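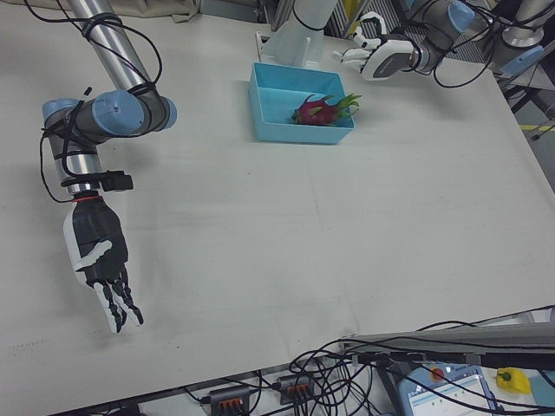 12/31/23

Well, I said I'd get one more post up before the year was out, and I've got a cup of tea and a couple of hours before I have to be anywhere, so you're getting the dragon fruit post and the table post squished into one. Sorry if you only came for one of them. The fruit part is first.

So! Dragon fruit. I am forty-six years old and until this month I had never bought one. I'd had it cut up, in those little plastic cups at hotel breakfasts, where it's always white and speckly and tastes like somebody described a kiwi to it over the phone. I'd filed it under "pretty but why". Then I was in the big grocery store out at Rillmont, the one with the good produce section (I was supposed to be getting clementines and a bag of ice melt), and there they were beside the pomelos, with that ridiculous magenta-pink skin and the green-tipped bits sticking out all over, and I just put one in the cart. No plan at all.

When I got it home I put it on the kitchen scale because I put everything on the kitchen scale, and it was 463 grams, which felt like a lot of fruit for something I wasn't sure I liked.

I sent a message to Thư Khương, who some of you will remember from the summer rolls post, and asked her how you're supposed to know when they're ready. She phoned me back instead of typing, because she had Opinions. Here's what I scribbled down on the back of the ice melt receipt:

Press it with your thumb. It should give a bit, like an avocado you'd eat tomorrow. If it's hard, leave it on the counter for a day or two.

The scaly leaf parts (she calls them the ears) can be a bit dry at the tips, no big deal. If they're brown and brittle all the way down, it's been sitting around too long.

Put it in the fridge before you eat it, for a few hours at least. She was very firm on that one. Room temperature dragon fruit is apparently what I'd been having at all those hotels and it's why I thought it was boring.

Cut it in half the long way and go around the inside with a big spoon. The whole half pops out. Don't peel it like an orange, she has seen people do this and it upsets her.

Lime and a pinch of salt. Just try it.

I asked how you can tell from the outside if it's going to be the white kind or the red kind, and she laughed at me and said you read the sign at the store. I had not read the sign at the store.

Anyway, mine ended up living in the blue tray for a while. If you've been around here since the old house you'll know the blue tray, it's the shallow light blue plastic one that started its life under the seedlings and has been everything since then. Button tray. Christmas card tray. Place to put the screws while you take the thing apart tray. It's my favourite thing I own that cost basically nothing, and for part of December it was the fruit bowl. It's not quite the right size for the job, the leafy end wanted to poke out over the side, but I liked walking past it. December is so grey here. A bit of hot pink helps.

(I did eventually eat it. White inside! Very cold, with lime and salt, standing up at the counter with a spoon. It was lovely, Thư, you were right, I take it all back.)

Okay. The table.

A few of you have asked about the big white table since I mentioned it in October, and I've been putting off writing about it because there's not much of a story. I paid 41 dollars for it. It came out of an office in Besham that was closing up and selling everything, chairs, filing cabinets, a truly sad fake ficus, and I went for a filing cabinet and came back having agreed to a table I couldn't fit in my car. My neighbour Aarti Kandpal has a trailer and a great deal of patience. We got it up the driveway in the rain, we got it through the side door on the third try, and neither of us has talked about the second try since.

What I love about it is that it's just big. I've never had a big table before. I've had a desk, and a kitchen table that I was always clearing off for supper, and for one bad winter an ironing board. Being able to spread something right out and walk away from it and come back the next day is such a luxury, I can't tell you.

What I don't love is that it's white. I know, I know, I bought it, I could see it was white. But a matte white top shows everything! It had scuffs when I got it and it's picked up a few more, and there are some little dark marks that I've gone at with everything under the sink. I'll give you the rundown since I've had emails about cleaning white surfaces before:

Dish soap and warm water, did the general grubbiness, did nothing for the marks.

Baking soda paste, lifted a couple of them. Left a chalky film that took ages to wipe off, so do a small patch at a time.

One of those white melamine sponges, pretty good on scuffs, but go easy. They're basically very fine sandpaper and I was worried about ending up with a shiny spot in the middle of a matte table.

Dekaron, the orange-smelling stuff in the spray bottle that my sister swears by. Smells amazing. Marks still there.

Then I stopped. It's a work table, it's allowed to look like one. The other thing is the seam, there's a thin line running right across the middle, and if you're writing on a single sheet of paper your pen will find it every time. I keep an old magazine around to lean on. Crumbs like it in there too. I go along it with a dry toothbrush when I remember, so, twice.

Now, the part I was hoping to be smug about by today and am not: the corner behind it.

I had a whole plan for the corner. I was going to do it over the holidays, and I bought a packet of those hook-and-loop strap things, and I made a list, and I had my mug of coffee and my podcast all lined up. And then I got down there with the straps and had a good look and went back upstairs and made shortbread.

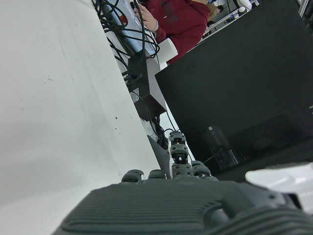 The corner in question. Cables one, me nil.

It's the cables that do me in. There's a whole tangle of black ones looping down over a pale blue box, and because they're all black and all the same sort of thickness you can't follow one with your eyes from the top to the bottom. You think you've got it, you're going along, and then it goes behind another one and comes out as three. One of them has a power adapter dangling off it in mid-air, and I've been meaning to do something about that for weeks. They're heavy, those adapters. They shouldn't be hanging by their own cord, my dad would have had a fit.

Then there are the boxes. Here is my confession, I am a box keeper. If it's a good box I can't put it in the recycling, it feels like throwing out a perfectly good bowl. The pale blue one is a very good box. The dark brown one with the little white label on it is also a good box, and I'm sure that when I stuck it over by the wall I had a reason, and if I ever write down my reasons I'll let you know. Somewhere there must be people who flatten their boxes the same day. I'd like to meet one and see what her closets look like.

And the bottle! Why is it that any flat surface, even a bit of black shelf that's really only there to hold up other things, ends up with a bottle on it? I do it all over the house. There's one on the stairs right now.

So the list for January looks like this, and I'm putting it here because if it's on the blog I might do it:

Unplug everything and start from nothing. I've been trying to tidy them while they're plugged in and that's why I keep giving up.

Masking tape flag on both ends of every single cable before I untangle anything. Written on. With words, not "this one".

Get that adapter off the cord and onto something solid. Aarti has one of those Hájek under-table baskets at her place, the long wire kind that screws up underneath, and it's so tidy under there it made me a bit mad. I measured mine and I'd want one 970 millimetres long. If anybody's put one up on their own without dropping it on their face, please tell me how.

Open the boxes. Decide about the boxes. Be brave about the boxes.

Take the bottle to the kitchen.

I think I could get it done in an afternoon if I don't stop to read anything. My record with that isn't great (see: the paperback situation, last spring) but I'm feeling optimistic, maybe it's the shortbread. The recipe's the same one I posted last year, by the way, except I used 2 teaspoons of orange zest and I'd do that again. I also forgot one pan in the oven while I was on the phone and they came out the colour of a hockey puck. The birds wouldn't even look at them.

Other bits before I go. The mittens are finished, both thumbs are on the correct sides this time. I still owe a few of you the soup pattern. I mean the soup recipe and the sock pattern, obviously, though now I'm curious. If your comment hasn't shown up it's because the spam filter has been eating anything with the word "grocery" in it, and I've got no idea why, so give me a day or so to fish it out.

And if you know what to do with a second dragon fruit, let me know in the comments, because I went back to Rillmont yesterday for the ice melt I forgot the first time and I've bought another one. The sign said red.

Happy New Year, everybody. Salt your steps!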